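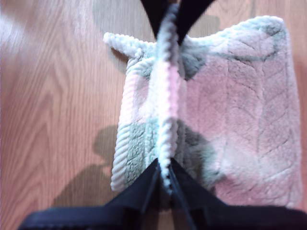
Cahier d'atelier, 19 mars

Repris les essais de colle de pâte pour la reliure du registre Althorpe. Je note tout de suite, sinon demain je mélange les pots dans ma tête.

La colle d'amidon de blé préparée hier est trop épaisse. Elle tient bien sur le pinceau mais elle laisse des bourrelets sous le papier japon, et quand on passe le plioir les bourrelets se déplacent vers la charnière. J'ai dilué une partie avec de l'eau filtrée, en passant 2 fois au tamis. Résultat plus régulier. L'autre partie je l'ai gardée telle quelle pour les coins des plats, où il faut une prise plus rapide.

Recette comme je l'ai faite, pour ne pas chercher : amidon trempé une nuit, eau jetée, eau neuve, cuisson à feu doux pendant 17 minutes en remuant toujours dans le même sens (on m'a appris ainsi, je ne sais pas si le sens a une importance). Refroidir couvert. La peau qui se forme dessus, on l'enlève, on ne la remue pas dedans.

Le dos du registre. L'ancien apprêt est une colle animale très brune et cassante. Je l'ai ramollie avec un cataplasme de méthylcellulose, posé 15 minutes, puis gratté avec la spatule en os. Au milieu du dos cela vient facilement. Vers la tête c'est plus dur, il y a deux couches, et entre les deux une bande de papier imprimé. Je n'ai pas forcé. J'ai remis un cataplasme plus petit et la bande est sortie presque entière. Elle est en allemand, en caractères gothiques, on lit « Baumgartner » et une partie d'un prix. Mise entre buvards, sous poids léger, dans la chemise du dossier. Il faudra l'indiquer dans le rapport, parce que cela peut aider pour la date de la première réparation.

Couture : les cahiers 1 à 7 sont solides, je ne les touche pas. Ensuite le fil est coupé à l'endroit de la deuxième ficelle. Je pensais d'abord tout découdre, mais je crois maintenant qu'une reprise locale suffit, avec du fil de lin fin, ciré très peu. Si un collègue est d'un autre avis, qu'il l'écrive dans la marge avant que je commence.

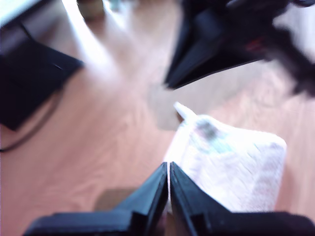 Pour le cuir, toujours pas de décision. L'échantillon de veau de chez Relberg est beau mais la teinte tire sur le rouge, et à côté du cuir d'origine on voit seulement la différence. J'ai fait trois essais de teinture sur des chutes : le premier trop foncé, le deuxième taché au bord, le troisième acceptable quand on le regarde près de la fenêtre, moins sous la lampe. Je laisse reposer et je regarde encore à la lumière du matin. La chèvre de Novier a un grain trop marqué pour ce volume, je la garde pour les deux petits livres de comptes.

Parage : le couteau ne coupait plus proprement, il tirait le cuir. Affûté sur la pierre fine, puis passé au cuir avec la pâte verte. Beaucoup mieux. Attention, j'ai remarqué une petite brèche du côté gauche de la lame, elle laisse un fil sur la surface. Ne pas utiliser ce côté pour les remplis.

Les plats sont en carton de pâte, un peu délaminés aux angles inférieurs. Injecté de la colle diluée entre les feuilles, puis serré avec non-tissé, buvard et petites plaques. Je change les buvards ce soir avant de partir et encore demain.

À faire :
commander du papier japon (le mince, il reste une demi-feuille)
photographier le dos avant la pose de la mousseline
étiqueter les deux pots de colle, avec la dilution
demander si le registre doit vraiment être rendu en mai, ou si l'exposition est déplacée

Une question que je laisse ouverte : est-ce qu'on conserve les restes de l'ancienne tranchefile en place, même si elle ne porte plus rien ? Du côté de la queue il reste encore un peu de soie bleue. Mon idée serait de la fixer avec deux points et de ne pas en refaire une neuve.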